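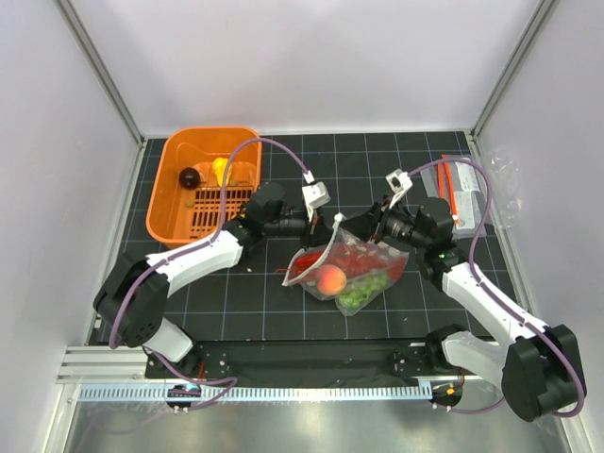
01/01/2025 工作记录 胶接试样,第二轮

先记结论,免得以后翻半天:供应商说的那个“免打磨”底涂,我目前不信。

起因是Vikine的新底涂。样本册上写着铝件脱脂后直接涂,不用打磨,剪切强度“最高可提升至两倍”。最高、可、提升,三个词叠在一起,等于什么都没承诺。跟谁比的也没写。我写信去问对照组的表面处理,回信又把样本册发了一遍。

这轮做法:铝片搭接,搭接长度25毫米,胶还是柜子里那桶双组分环氧,没换批次。一半用220目砂纸手工打磨再脱脂,一半只脱脂、涂底涂。每组16片。固化放在恒温箱里过夜,夹具用旧的弹簧夹。弹簧夹的压力不均匀,这个我知道,上一轮Romain Delaunay已经抱怨过了,他要做带限位的垫块,图画了,料没到。

拉下来的情况:打磨组的断口大多在胶层里面,两边铝面上都留着胶,看着踏实。底涂组就乱了,有几片强度确实不低,比打磨组里最好的还高一点,可是另外几片几乎是整张揭下来的,铝面光得像没涂过东西。平均值算出来两组差不多,Romain因此说“那就算等效,省一道工序”。我不同意。平均值差不多、散布差这么多,在我这里不叫等效。零件坏的时候不按平均值坏。

不过我也得怀疑自己这边。底涂要求涂完晾到“表干”,什么叫表干?说明书没给时间,只说“视环境而定”。我是用手套背面碰的,不粘就算。前几片和后几片晾的时间肯定不一样,当时没记顺序,这是我的错。揭下来的那几片如果都是先涂的或者都是后涂的,事情就简单了,可惜现在查不出来。下次每片背面写号,用记号笔,别用标签纸,标签纸进恒温箱会卷。

还有脱脂。丙酮是从大桶分装的小瓶,瓶口那圈有点发黄。也许没事。下一轮开新的。擦拭布也换掉,现在这种掉毛。

Nechyporuk那篇内部报告我又看了一遍,就是大家老拿来当依据的那篇。他用的底涂是另一家的,铝的牌号也不同,而且全文没有一张断口照片。结论写得很满,数据表只给均值。我不是说他错,我是说拿这个来证明我们的工艺可以省打磨,证明不了。

Skeltberg那边催着要一个“能用/不能用”的答复。我的意思是先答“不能用”,理由写清楚:散布过大,界面破坏,原因未定。他们要是想要别的说法,自己来做样。

下一轮安排(二月之前做完):
底涂组分成两小组,晾干时间定死,一短一长,用计时器。
加一组打磨加底涂。样本册没提这种做法,我倒想看看。
泡水试样留几片,室温,先不加热。干态再好看,泡过水再说。
垫块到了就用垫块,不到就继续弹簧夹,但三组必须同一批夹子。
断口全部拍照,一片都不挑。

另:拉力机的上夹头又有点偏,调过一次,换了几片又回去了。怀疑是销子磨了。Burkusside的人上次来说“在允差之内”,允差是多少他没说,我也没在单子上看到。下次来让他写下来再签字。偏心会不会造成揭开那种断法?有可能,剥离分量一大就容易从边上起。可是打磨组用的是同一个夹头,没有一片揭开,所以至少不能全怪它。

旧数据先不删,文件夹名后面加了“存疑”。谁要引用,先来问我。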